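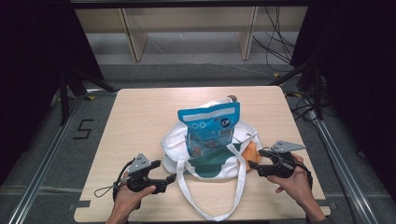

Kever opens orders for its handheld gripper kit

Kever has started taking orders for a pair of handheld grippers meant for teams that record household tasks to train robot arms. The kit costs $3607 and ships from the company's Clallelgate warehouse, with the first boxes due out on 2nd July.

Buyers get 2 grippers, one for each hand, with black plastic bodies and a gray triangular plate on top of each. The person doing the recording works both sets of jaws by hand, on jobs such as packing a tote bag with snacks, and no robot is needed until later. Kever says its software turns a session into a file that can be played back on an arm.

Braulio Chávez, who runs product at Kever, said soft goods were the main reason for a redesign of the jaws in May. "Cloth handles kept slipping out of the old ones," he said. "A bag is harder than a box, and people want bags."

Drudton, a contract recording firm, has been testing the kit ahead of the launch. Cuiping Yao, its operations lead, said new staff needed around 43 minutes of practice before their recordings were good enough to keep. She liked the jaws but said the grippers get tiring over a long shift, and she would like a lighter version.

Kever has no plans for one this year. A wall mount and spare jaws are sold separately, and the kit carries a one-year warranty. Orders in Europe go through the distributor Kołodziej, which has yet to set a price.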